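Caring for Foul-Weather Gear and Rope at Home

Salt left in fabric and rope attracts moisture and shortens the working life of both. The routine below takes one evening after a passage and needs only a bathtub, mild soap and a drying line.

Jackets and bib trousers

Rinse inside and out with fresh, cool water before anything else. Close all zippers and hook tabs, then machine wash on a gentle cycle with a soap made for waterproof fabric. Standard detergent leaves a residue that stops the outer face from beading. No fabric softener.
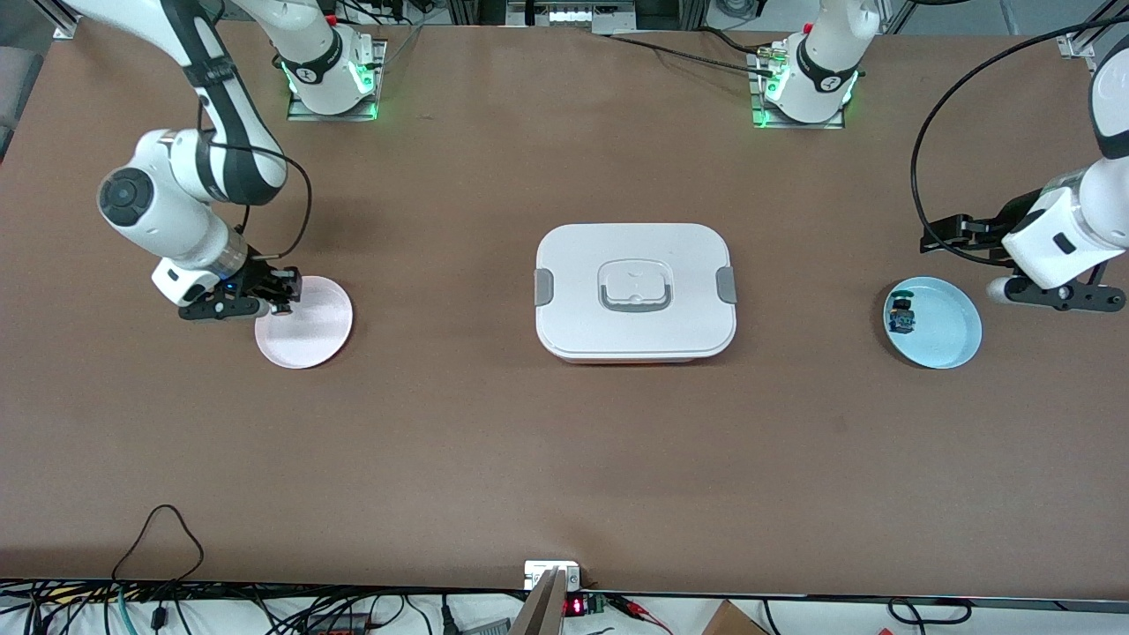 Pascal Poulain writes that he skips the machine entirely and soaks his offshore jacket in the tub for 16 hours, changing the water once. The result is the same, he says, and the seam tape on his old Prastico smock has held for 7 seasons.

Soaking is acceptable if the water stays cool. Hang the garment on a wide hanger, lining side out first — the collar and cuffs dry last. Check the label before using a dryer to restore the water repellency.

Sheets and halyards

1. Coil each line loosely and place it in a mesh bag or old pillowcase. Tie the neck shut.

2. Soak overnight in lukewarm water. Empty the tub and repeat until the water no longer tastes of salt.

3. Remove shackles before washing. Rinse them separately, dry them, and put one drop of light oil on each pin thread. 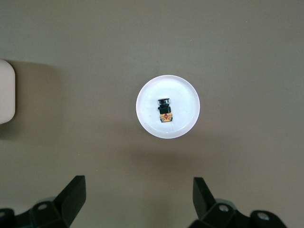

4. Hang the line in long loops out of direct sun. A 423-inch jib sheet needs over three yards of rail if the loops are kept short.

5. Inspect by hand once dry. Flat spots, stiff sections or broken cover strands mean the line should be turned end for end or retired.

Boots and gloves

Pull out the insoles. Stuff boots with newspaper and change it after 3 hours. Leather-palmed gloves should dry flat, away from radiators, and be flexed by hand while still slightly damp.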